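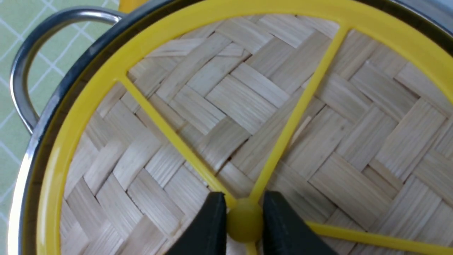
*The yellow rack over the bamboo mat, in the big steel pot*

**Rack over a woven mat for steaming — am I doubling up for nothing?**

**plodov_kitchen** wrote:

Hello all, long-time reader (mostly of the dumpling threads, I'll admit). I lay a woven bamboo mat in my stainless pot and then set this round plastic rack on top, the one with the spokes and the little knob in the middle. My aunt Dorottya always had something between the food and the mat, and I've carried on without ever asking her why! Do any of you do the same, or should I pick one and free up some cupboard space?

**Stusisis** wrote:

Pick one, I'd say. The mat does the job by itself if you put down a cabbage leaf or a square of paper. And I'd be wary of any plastic over a rolling boil unless you know what it's rated for — is there a marking underneath?

**rivadeneira963** wrote:

I'll disagree a little, because I love a rack with a knob. You can lift the whole business out with tongs instead of chasing buns around the pot, and the mat stays cleaner, and that herringbone weave is a devil to scrub once rice gets into it. Fair point on the plastic, though.

**plodov_kitchen** wrote:

No idea on the rating, I'm embarrassed to say. It came in a box of odds and ends from Trosholm and I rather fell for the colour. I'll have a proper look when I'm washing up tonight.

**Stusisis** wrote:

If there's nothing on it, keep it for cooling things and buy a steel one. Mine was 9 dollars and it's outlived two pots.

**rivadeneira963** wrote:

Dry that mat standing on its edge too, whichever way you go. I lost a lovely one to mould last March by leaving it flat in the drawer, and I'm still cross with myself.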